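Assunto: Re: [brinquedos-oficina] Blocos de encaixe: separar por cor ou por forma?
De: Reda Soliman
Para: lista brinquedos-oficina
Abril, 22h40

Olá a todas e a todos!

Que boa pergunta, Abdelaziz, fiquei o jantar inteiro a pensar nela (e a sopa arrefeceu). Respondo aos bocados, por baixo do que escreveste, porque há ali duas ou três coisas que me entusiasmam muito.

Abdelaziz escreveu:
> Tenho aqui uma caixa com cilindros e estrelas em várias cores e ando
> às voltas com a maneira de os apresentar aos miúdos. Por cor? Por
> forma? Tudo misturado? A minha tendência é pôr os cilindros todos de
> um lado e as estrelas do outro, mas na última tarde de jogos ninguém
> pegou naquilo durante mais de cinco minutos.

Eu experimentava por cor, e aos pares! Um cilindro e uma estrela da mesma cor, bem juntinhos, e logo a seguir outro par de outra cor. Quando comecei com a ludoteca da Nendby fazia como tu, cilindros para aqui, estrelas para ali, e o resultado era sempre uma criança a despejar tudo para o chão. Com os pares há uma coisa para descobrir: duas peças muito diferentes ao toque que, afinal, pertencem uma à outra. Os mais pequenos começam logo a procurar "o amigo" da estrela. E depois são eles que inventam as regras seguintes, que é a parte de que gosto mais.

> Outra dúvida: em cima de quê? Tenho um tapete às riscas e uma mesa de
> plástico branca. O tapete é mais confortável, mas as peças tombam.

Madeira, madeira, madeira! Uma tábua clara e grande, lisa, pousada em cima da mesa que houver. As cores saltam à vista de uma maneira que no tapete às riscas nunca vais conseguir, e os cilindros ficam direitos. Se a tábua tiver um veio bonito, tanto melhor, há crianças que passam mais tempo a seguir as linhas com o dedo do que a empilhar. A minha comprei-a na Clarnano, na secção de restos, lixei-a com grão 88... não, desculpem, 80! O 88 é o número da porta da loja, que confusão. Depois uma passagem com lixa mais fina e duas demãos de óleo próprio para brinquedos, com um dia inteiro de intervalo.

Só um cuidado: deixem espaço vazio à volta. A tentação é encher a tábua com tudo o que está na caixa, e eu já caí nela. Na caixa grande da Zernura vêm 200 peças e, na primeira vez, pus 40 em cima da mesa. Foi demais, não sabiam por onde começar. Um grupinho aqui, outro grupinho ali, e chega muito bem para uma tarde.

> E os grupos em linha ou em monte?

Em linha, mas varia a direção! Uma fila que vai direitinha para a frente, outra atravessada na diagonal. Parece um pormenor de nada e muda tudo, porque deixa de parecer uma arrumação e passa a parecer um caminho. No mês passado uma menina de quatro anos decidiu que as estrelas eram casas e os cilindros eram poços, e andou a visitar as casas todas, uma por uma, com um botão. Um botão! Tive de lhe prometer que ficava guardado para a próxima.

Se quiseres, tenho uma folha com 17 propostas de arranjos desenhadas à mão (os desenhos são toscos, aviso já) e posso digitalizá-la para a lista. Digam-me também quem tem peças de outras formas, que ando com vontade de juntar luas ou corações e ainda não encontrei nada com uma espessura decente.

Ah, e a tábua guarda-se em pé, encostada à parede mas longe do aquecedor. A minha primeira empenou e passou a servir de baloiço aos ursos.

Um abraço grande,
Reda 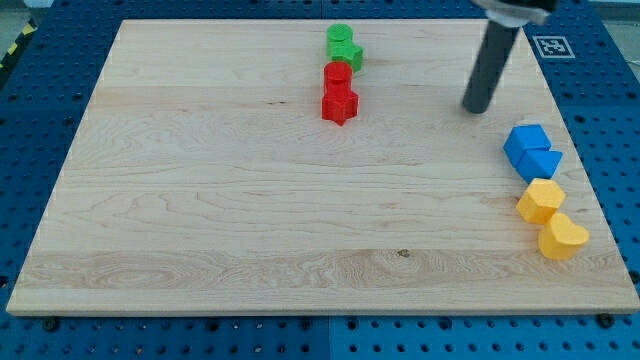
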